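Saltgate Handling Study: progress report to the Evard Fund
Reporting period: February to June
Date of report: June 19, 2024

Work completed

The aim of this stage was to record people doing simple table-top jobs with a hand-held gripper, and to use those recordings to teach the arm at Saltgate the same jobs. In our last report we had one working gripper and no usable recordings. We now have 2 grippers in regular use and 103 recordings that have passed checking, against a target of 40 for the period.

The jobs recorded so far are picking up a handled tool from the table, standing it upright, passing it from one gripper to the other, and setting it down near the table edge. We chose long handles for the first set as they are easy to hold badly. A person corrects a slipping handle without thinking, and those small corrections are what we want the arm to pick up.

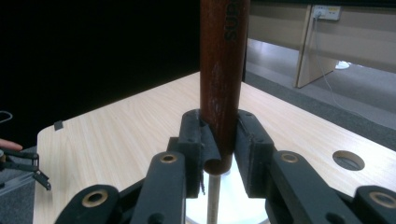 Operators are asked to close the gripper slowly and to wait for a moment before lifting. Early recordings were too quick, and the software from Muli could not tell where the grip ended and the lift began. A short written guide now goes to every new operator, and the share of recordings we reject has dropped since it was brought in.

We also compared this method with driving the arm by remote control. Remote control gives cleaner data, as the movements come from the arm itself, but each attempt takes much longer and operators tire of it quickly. We propose to keep remote control for checking and for the few jobs where the arm's reach matters, and to do the bulk of the teaching by hand.

Problems and changes

Wear on the finger pads is the main practical problem. The gripping faces become rough with use, and a worn pad does not hold in the same way as a new one. Recordings made at the start and end of a pad's life are therefore not strictly alike. We now note each pad change in the log. 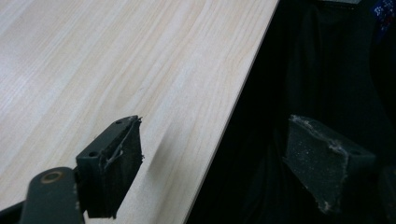 Replacement pads come from Fonetti and the last order was late, which cost us nine working days. We have asked for a larger order next time and will keep spares on site. The cost can be met from the existing materials budget.

Position tracking is weaker when the gripper moves out past the edge of the table. The plain dark areas give the tracking software little to follow, and some recordings drift by several millimetres before they recover. We have marked these and left them out of the training set for now. Better lighting on that side is the cheapest thing to try first.

Use of the arm

The arm has been run on the pick-up job only. It completes the lift in most attempts when the handle starts upright, and in far fewer when it starts lying flat. A full set of trials will be reported next time.

Next period

We plan to reach 1,000 checked recordings, add jobs that need both grippers at once, and repeat the pick-up trials with new pads fitted. No change to the agreed budget is requested. We would like the Fund's agreement to move the remote control comparison from the main work plan to an annex.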